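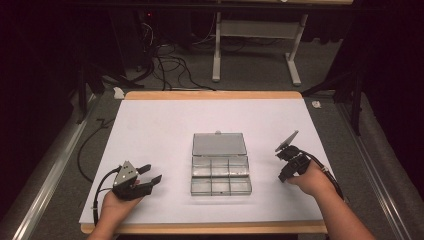 Ritu Mathur asked at the last visit whether the repair evenings were reaching people outside the two streets nearest the hall, and whether the grant was paying for repairs or for tea. Both were fair questions, and this report tries to answer them.

Reach
Attendance slips for the period show 34 households, of which 15 gave an address across the railway line. In the first period there were hardly any. The change came after Mbali Swanepoel put notices up in the Lurniria flats and moved the start to 6.30 pm, when the later bus has arrived. We still see very few people from the Maltia estate. Ankit Tripathi has spoken to the tenants' group there and they would like an evening of their own, but their room has no spare sockets and the wiring would need looking at first.

Spending
We spent £2,298 of the grant. The largest share went on hall hire, then on fuses, plugs, cable, needles and thread. Portable appliance testing cost more than planned - the old tester failed its calibration and we had to hire one from Tritell until a replacement came. Tea and biscuits are paid for from the donations tin and do not appear in the grant account.

Repairs
Lamps, kettles and zips make up most of what comes in. Toasters are often beyond us, as the casings are riveted. Small parts used to be kept in jam jars and a lot of time went on looking for the right screw. Omprakash Dubey has now sorted the stock by type and written a list of what we hold, so we have stopped buying things twice.

Training
Narendra Rathore ran two sessions on basic sewing machine care. A third, on soldering, was put off until March when the hall was double booked. Four learners have gone on to help at the regular evenings, one of them every Monday.

Next period
We plan to hold the soldering session, settle the Maltia question either way and ask Rana for a price on a second set of hand tools. We would also like to move about £30 from printing to thread and fastenings, and would be grateful for your agreement to this before the next order goes in.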